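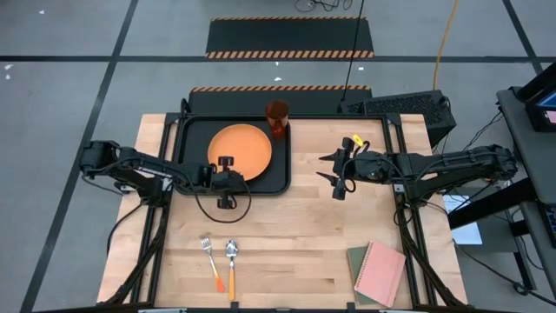
My sister has decided that I own too many dishes. She made this ruling in February, from my kitchen, while eating off one of them, and I have been living under it ever since.

The trouble is that I can't buy a set. I've tried. Every few years I stand in the home section of some large store and look at the boxes, service for four, everything white and matching, and I feel the way other people feel in the waiting room at the dentist. Then I drive over to the thrift store in Andarthorpe and come home with a gravy boat.

So the cupboard is a history of weak moments. There are the brown plates from the Hunt Street church sale, which are so heavy that two of them and a potato count as exercise. There's a run of Altamard dinner plates with a blue rim, bought one at a time over five years from a man who clearly had the whole set in his garage and knew a customer when he saw one. There are 19 saucers. I own no cups that go with the saucers. I used to, I think, although I may only have meant to.

The colors were a later problem. For a long time I stuck to browns and blues, which is what happens when you shop at estate sales of people who furnished their homes in the same decade. Then came the summer I discovered orange. Orange is a difficult color to eat from. Carrots vanish. Mac and cheese becomes a rumor. A fried egg, though, looks wonderful on orange, and I've built more breakfasts around that fact than my doctor would like.

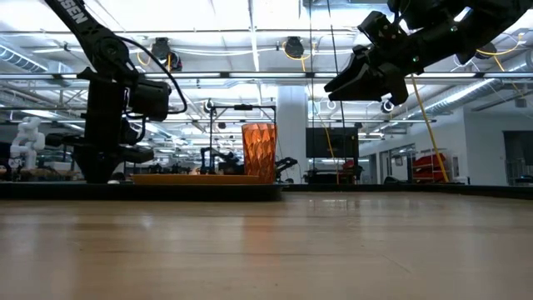 Orange again. The faceted sides do nice things with the light.

Plastic or glass is the other question people argue over, and I've ended up on no side at all. Glass feels better in the hand right up until the tile floor gets involved. Plastic goes cloudy and holds a grudge about spaghetti sauce. Ívar Ingvarsson, who lived downstairs from me in Binen, drank everything out of one steel camping mug, including, on his birthday, champagne. He washed it, hung it on a nail, and went to bed. I admired this very much and copied it for two days. Then I had company.

Company is the argument I use on my sister. You never know, I tell her, when 40 people might drop by and each want a saucer. She says I know exactly when, and that I should look up the last time I had more than five people in the house. I did look it up. We don't need to go into it.

We've settled on a rule, which is that for anything that comes in, something has to go out. I agreed to it too fast and she should have been suspicious. What goes out is chipped. What comes in is a platter. By piece count I'm holding steady, and by weight the shelf has started to bow in the middle, so I've moved the church plates down to the bottom cabinet with the waffle iron.

She's coming again on Tue 18 July. I've wrapped up nine of the saucers in newspaper and put them in a box by the front door, where she'll see them as she comes in. The box also has the gravy boat in it. I've taken that out twice now, and it's probably coming out again before she gets here.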